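Ticket: Leaderboard totals wrong after round 2, Stiklow Open
Product: Torkska Scoring, club edition
Reported by: Petronella Mathebula
Assigned to: Marcelino Segura
Status: Resolved

Sun 2 June
Reported behaviour: round 2 totals on the clubhouse leaderboard do not match signed cards. All affected players started on the 10th tee. Players who started on the 1st are correct. Handicap allowance set to 90 per cent, full field, 18 holes.

Checked the card for Graciela Lagos. Card entry screen shows the correct gross. Leaderboard shows a total five strokes too high. Net is wrong by the same margin.

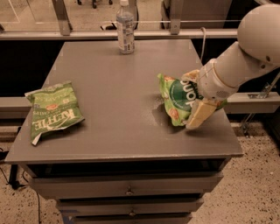 Two chip bags and a water bottle on the grey tabletop.

Update, M. Segura
Reproduced on the test server. With a two-tee start, the import writes the back nine into holes 1 to 9 if the tee sheet was edited after the draw was published. Stroke index is then applied to the wrong holes. Gross should not be affected by this, so there is a second fault.

Second fault found. The penalty column from the Saavedra tee sheet export is being read as an extra score column. Clearing the column and re-importing brings gross back into line with the card.

Update, Anika Pruitt
Cleared the leaderboard cache at 100 per cent sync. Old totals stayed on the Janard display in the bar until the display was restarted. Web leaderboard refreshed normally.

Workaround:
1. Lock the tee sheet before publishing the draw.
2. Delete the penalty column from the export.
3. Re-import round 2 only. Do not re-import round 1.
4. Restart any wall display.
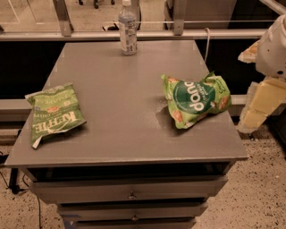 Does the re-import change the cut line?
The cut is recalculated only when the round is closed, so reopen round 2, re-import, then close it again.

Update, P. Mathebula
Workaround applied. All cards from the 10th tee now match. Cut line moved by one stroke and revised pairings posted. Import fix is scheduled for the October release. Closing.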